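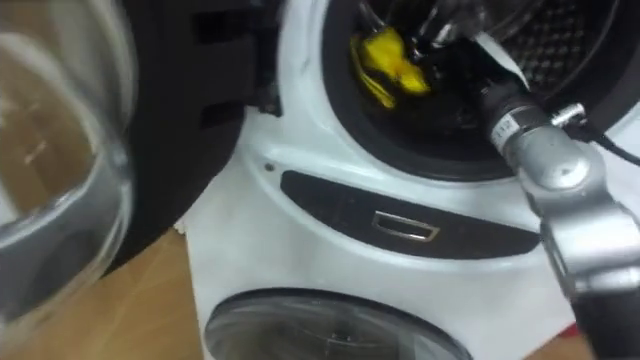 ## 3. Operating Rules for the Laundry Cell

The rules in this section apply to every trial in which the arm works inside the upper drum. They were drafted by the project team and approved by the laboratory supervisor, Karabo Mahlangu, on September 21, 2022. They replace the bench rules adopted in April.

### 3.1 Before a trial

- The washing machine shall be disconnected from power and water.
- The upper door shall be fully open, and the lower door shall remain closed.
- Any cable on the wrist shall be checked for slack at full reach. A cable may rest on the rim of the machine but shall not pass between the gripper and the door gasket.
- The operator shall confirm that the emergency stop responds.

### 3.2 During a trial

Tool speed inside the drum is limited to 40 mm per second. Only one cloth may be loaded at a time, and it shall differ clearly in color from the drum wall. No person may reach into the machine while the arm is enabled — this includes freeing a cloth that has caught. After 3 failed grasps in a row, the trial is ended and entered in the log as incomplete.

### 3.3 Contact with the machine

The gasket and the door glass are treated as no-contact surfaces. Light contact with the drum wall is allowed. The Serrano planner stores both zones, and changes to them require the signatures of 2 team members.

### 3.4 Records

Joint data and operator notes are kept in the Flunivon log under the trial number. Entries may be corrected by a dated note but may not be deleted.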